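Fünf Stimmen für eine Wohnung über der Apotheke

Der Hörspielkreis in Brurkum besteht seit den achtziger Jahren und trifft sich einmal im Monat. Gehört wird gemeinsam, gesprochen wird erst danach. Im April lief ein Stück in 3 Teilen, das der Kreis selbst geschrieben und aufgenommen hat. Die Leiterin, die hier ohne Namen bleiben möchte, hat uns nach der Vorführung von der Arbeit daran erzählt.

»Wir hatten am Anfang 106 Seiten«, sagt sie. »Das war viel zu lang. Die Leute haben sich dauernd begrüßt und verabschiedet. Im Hörspiel muss niemand zur Tür hereinkommen, er fängt einfach an zu reden.« Gekürzt wurde über den Winter, meist abends nach acht. Am Ende blieben 105 Minuten Spielzeit, verteilt auf alle Teile.

Die Handlung spielt in einer Wohnung über einer Apotheke in Ternton, einem Ort, den sich die Gruppe ausgedacht hat. Zwei Schwestern räumen dort die Sachen ihres Vaters auf und streiten über ein Geschäft, das er nie erwähnt hat.
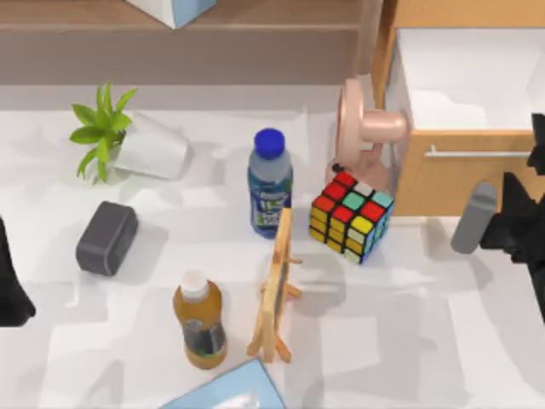

Woher kam der Stoff? Aus einem Zeitungsausschnitt über eine Erbschaft, den ein Mitglied jahrelang im Portemonnaie getragen hatte.

»Von dem Ausschnitt ist nichts übrig geblieben«, sagt die Leiterin. »Im ersten Entwurf ging es noch um einen Onkel in Übersee. Den haben wir gestrichen, und damit war auch der Ausschnitt weg.« Schwieriger war der Ton. Die ältere Schwester klang lange wie eine Lehrerin, die jüngere wie ein Kind. Erst als beide Sprecherinnen die Rollen tauschten, passte es.

Aufgenommen wurde mit einem gebrauchten Mischpult von Videtti, das fast 500 Euro gekostet hat. Die Schritte im Treppenhaus sind echt, der Regen ist Reis auf einem Backblech. »Richtiger Regen klingt auf der Aufnahme wie Rauschen«, sagt sie.

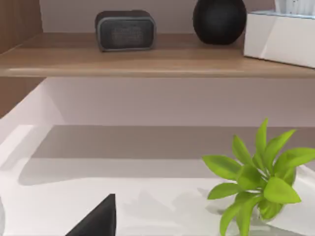
Dem Sprecher des Apothekers war das alles zu aufwendig, er hätte auf die meisten Geräusche verzichtet und mehr Pausen gelassen. In der zweiten Folge hat er sich durchgesetzt. Dort gibt es eine Stelle, an der lange niemand spricht, und man hört nur eine Uhr — der Leiterin ist sie bis heute zu lang.

Über das Ende wurde abgestimmt. Eine Fassung erklärte, was es mit dem Geschäft auf sich hatte, die andere ließ es offen. Gesendet wurde die offene, im Bürgerradio Brophy, spät nach elf. Danach kamen Anrufe und ein paar Briefe. 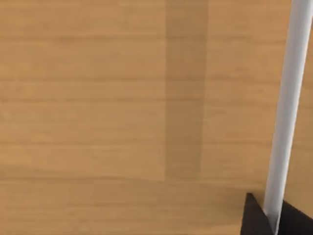

Eine Hörerin schrieb, sie habe die Auflösung nicht vermisst, wohl aber gern gewusst, welche der Schwestern den Schlüssel behält. Im Kreis gehen die Meinungen darüber auseinander. »Für mich behält ihn die jüngere«, sagt die Leiterin. »Im Text steht es nicht.«

Das nächste Stück soll kürzer werden und mit zwei Stimmen auskommen. Einen Titel gibt es noch nicht. Geprobt wird wieder ab Oktober, und wer mitlesen will, kann ohne Anmeldung kommen.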